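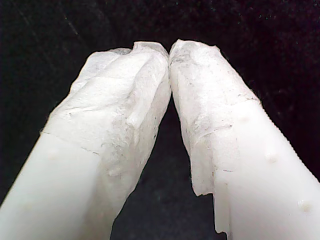 Vulldale Community Hall — Cold Season Safety Checklist, with Comments

Walk-through date: 2022-11-13
Areas covered: main hall, kitchen, storage, boiler room, outside steps and parking lot
Marks used: OK, FIX, WATCH

1. Exits and doors

Front double doors open fully from inside without a key — OK
Side exit by the kitchen opens fully — FIX
The bottom of the door drags on the mat. It still opens, but it takes a shoulder. Take up the mat now and plane the door when it can come off its hinges for an afternoon.
Exit signs lit — OK
Emergency lights come on with the test button — WATCH
The one over the stage came on dim. New battery ordered from Grabner.
Stacked chairs kept out of the back hallway — FIX
Same comment as in August. Chairs go in storage, against the far wall, after every event.

2. Fire equipment

Extinguisher in kitchen, needle in green, pin and seal in place — OK
Extinguisher in main hall — OK
Extinguisher in boiler room — FIX
Needle is fine but the hook has pulled out of the drywall and the extinguisher is sitting on the floor. Needs an anchor.
Smoke alarms sound when tested — OK
Carbon monoxide alarm outside boiler room — OK
Replace-by date on the back has two years left.

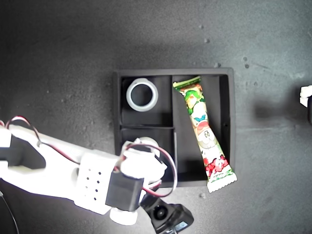

3. Kitchen

Range hood filter clean — FIX
Greasy again. Soak it in the deep sink overnight and let it dry before it goes back up.
Outlets near the sink trip and reset — OK
Refrigerator at or below 40 — OK
Hot water at hand sink — WATCH
Runs very hot. The heater dial had been turned up. Set it back and check with a thermometer at the next walk-through.
First aid kit stocked — FIX
Out of burn gel and large bandages. The kit lid says 100 pieces, which counts every alcohol wipe, so don't go by the lid. Go by the list taped inside.
Knives in the block or the drawer guard — OK

4. Main hall

Floor free of loose boards and raised nails — WATCH
One board near the piano moves underfoot. No nail showing. Marked with blue chalk.
Folding tables lock at both legs — FIX
Two tables don't lock on the left side. Both are tagged and turned to face the wall. Do not use them for the coffee urns.
Extension cords — FIX
Found a light-duty cord running to the space heater. Heaters plug straight into the wall, every time. The cord has been thrown out.
Occupancy sign posted — OK
Stage steps, handrail tight — OK

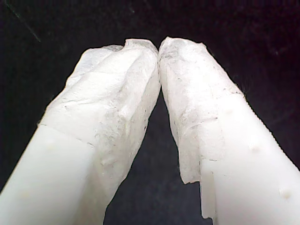 5. Boiler room

Three feet clear around the boiler — FIX
Paint cans and the holiday wreaths were back in there. Moved to storage during the walk-through.
Service tag current — OK
Sudeo did the yearly service and left a note about the expansion tank. They want to look at it again before spring.
Drain clear — OK
Door closes and latches — OK

6. Outside

Handrail on front steps — WATCH
A little play at the lower post. Tighten it before the first hard freeze.
Ice melt on hand — FIX
Half a bag. We went through 20 bags last winter, so order early. Givex will deliver if the order is called in by noon.
Parking lot lights — OK
All on, and the timer has been set back an hour.
Gutters above the side exit — FIX
Full of leaves. Water comes over the edge and lands right where people step out, and it will be ice by December. 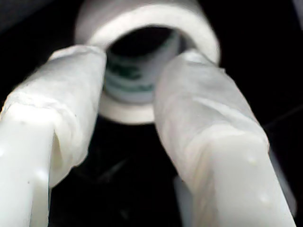
Geetha D'Souza adds that the gutter was cleaned last fall and filled up again in a month, so she would put a screen on that section before anyone climbs up there twice. She also asks that the side exit move to the top of the repair list, ahead of the tables, and that salt be kept in a lidded bucket just inside that door.

Agreed on the door. It goes first. The screen can be bought with the drywall anchor and the burn gel.

7. Carried over from last time

Loose coat rack in entry — done
Missing cover plate behind stage — done
Key box code changed — not done
Needs doing before the next rental.

Next walk-through: after the first snow. Bring the thermometer, a flashlight and the chalk. Leave the signed copy on the clipboard by the office phone.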